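Emergency allocation from a community fund – does it count against FEMA money?

Posted in Disaster Relief and Giving
07/12/2025

heresville_renter
We had 14 inches of water in our ground-floor apartment in Heresville after the November flood. The Caren Community Fund announced an emergency allocation for households on our side of the river, and we were approved for a grant toward furniture and cleaning supplies. We also have a FEMA application open. My sister-in-law says taking the local money will get the federal claim cut. The fund's letter doesn't mention it either way. The form has to go back within 11 days and I don't want to sign until I know. We have no flood insurance. The kitchen counter is the only place left to do paperwork.

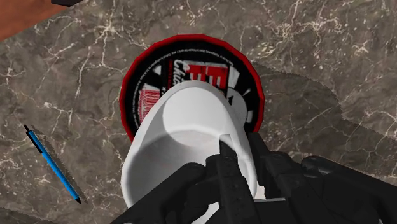 bhardwaj_st
Your sister-in-law is partly right. The rule is called duplication of benefits. FEMA can't pay for the same loss that somebody else has already paid for. If the fund gives you money marked for a bed and you claim the same bed, that can be a problem. If the fund pays for cleaning supplies and you claim the bed, those are separate things. Ask the fund to put in writing what the grant is for, and keep the receipts.

fluleck39
Just take it. I got a check from my church after the last one and never heard a word.

caren_side_porch
I would not go by the answer above mine. A general gift with no purpose written on it is often treated differently from a grant for a listed item, so one person's check doesn't tell you much about another's. 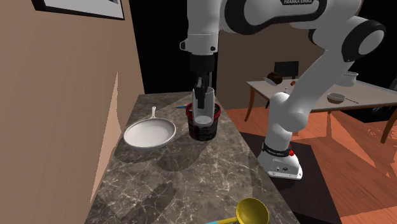
Call the FEMA helpline with your registration number and ask how they want the grant reported. Write down the date and what you were told. Then make a list of losses by room with a column for who paid. Small things go on it too – I skipped the kitchen the first time, and a tall glass or a black bucket with a red rim doesn't look like much until you have to replace 40 of them. If both sources end up covering one item, you may be asked to pay part of it back, so hold on to the fund's letter even after the claim closes.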